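Stason Kitchen Notes
Home / Opinion / Pantry
Filed under: small spaces, storage, complaints

Leave the Food in the Jar It Came In

I have a cabinet over my stove that is supposed to hold the dry goods, and for most of last year it held a set of matching square canisters instead. They had bamboo-look tops and little chalk labels. I bought them in September, in one of those moods where you believe a purchase will turn you into somebody else, and I spent a whole evening pouring things from the packages they came in into the packages I had paid extra for. Then I threw the original packages out, cooking instructions and all.

You can guess how that went. By winter I had two white powders I could tell apart only by tasting them (cornstarch and, I'm pretty sure, glutinous rice flour) and a canister of lentils with no date on it anywhere. I gave the set away. And I've become a little bit of a crank on the subject ever since, so pull up a chair!

My position is simple. Food should mostly live in whatever it was sold in, and the effort you'd have spent decanting should go into giving those containers a place to sit together. A tray does this. Mine is bright blue plastic with dividers in it, the sort of thing you'd sooner expect to find full of screws, and it came from the clearance shelf at Laitinen, the hardware place near my bus stop. I went in for picture hooks.
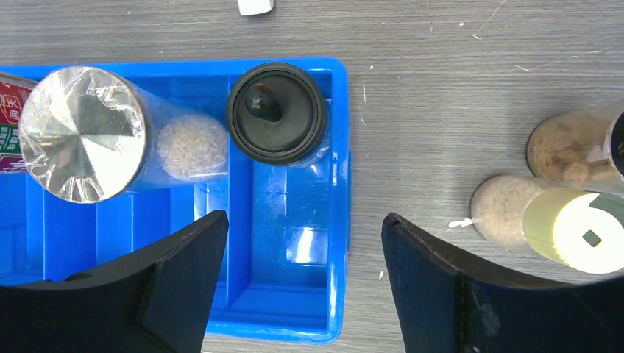

The case for a tray with walls

People hear "tray" and think of the flat kind you carry tea on. Flat trays are fine for tea. For a pantry you want walls, because half the things in a pantry are cylinders and cylinders have plans of their own. I lay the clear ones down whenever the shelf is too low, and the dividers keep them where I put them. I can see the grain through the side without reading anything, which is the one thing the fancy canisters promised and never delivered, being opaque.

I also like that it looks like nothing much. There's a whole style of pantry photography now where every shelf is the same cream color and the beans are arranged by shade, and I find it a bit chilly. I like printing on my food! I like a red label shouting at me in Chinese from the corner of a blue tray. When I'm tired and hungry at seven in the evening I recognize packages by color long before I recognize words, and I suspect most people do.

A neighbor of mine disagrees strongly. She measures her shelves. She once showed me a storage catalog from an outfit called Graltex that had 176 pages in it, every page a slightly different clear box, and she had sticky notes all through the thing. I don't think she's wrong to enjoy it. But her kitchen has a pantry you can walk into, and mine has a cabinet and the end of a table, and advice that works in one of those rooms doesn't travel well to the other.

What never goes in the tray

Now, I don't put everything in there. Sauces stay out. A jar of dark sauce with a screw lid is heavy for its size, it gets sticky around the threads no matter how careful you are, and once one of those has sat in a plastic compartment for a month you'll be scraping at the ring it left with your thumbnail. A little cup with a foil top stays out too, on the grounds that foil and the hard edge of a divider don't mix. I learned that with a cup of something I'd rather not describe.

So those stand on the table itself, near a cloth. The cloth matters more than any container I own. Mine are cheap and red, so stains don't bother me, and I leave them bunched up wherever I last wiped. Folding them was another resolution I made and dropped.

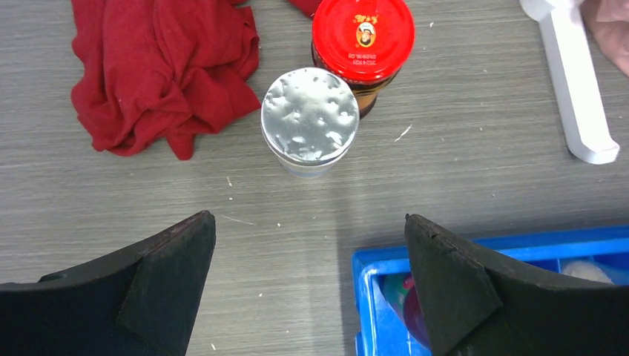

But what about bugs, and other fair questions

Every time I say any of this out loud somebody brings up pantry moths, and okay, yes. If you buy flour in a paper bag and you live somewhere warm, put it in something with a proper lid. I keep mine in a jar with a tight lid and I don't feel like a hypocrite about it. A paper bag is barely a container to begin with. What I'm arguing against is emptying a perfectly good jar into a second perfectly good jar so that it'll match a third.

Then there's the date. I keep coming back to the date, I know. Sauce jars tend to have one printed right up on the lid where you can find it, and the minute you decant, it's gone unless you're the kind of person who writes it down. I own a label maker. It's a Sisari, it cost more than the tray did, and I've printed exactly 14 labels with it, most of them my own name.

The lids are the other thing. Food companies have put real thought into them! You get foil that crinkles so you know it's been messed with, screw tops that seal, black ones with ridges for wet hands. I like a tray full of lids that don't match each other. From above it's easier to read than any row of identical squares, and above is how I look at it, since the table end is lower than my elbow. 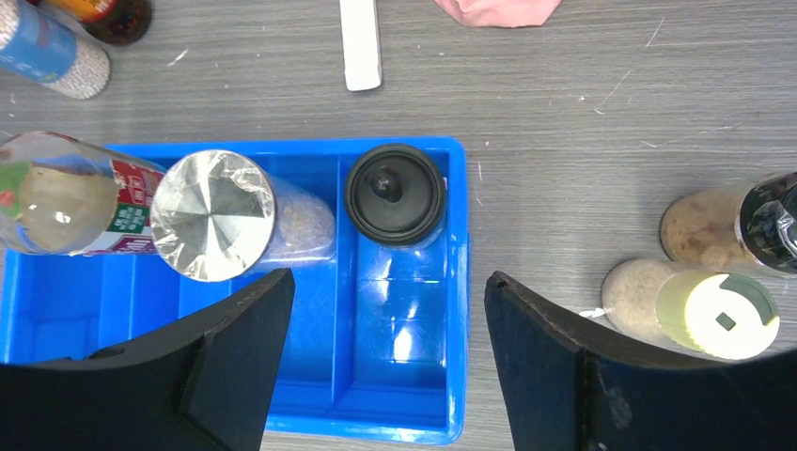 Jars in the blue tray, original lids and all.

If you do have matching canisters and they make you happy, please keep them. I only want the people with one cabinet to stop feeling behind. Skip the weekend of pouring, get something with dividers, and wash it in the sink when it gets crumbs in the corners, as mine does constantly. I still haven't hung the pictures, by the way, and the hooks are in the drawer with the chalk.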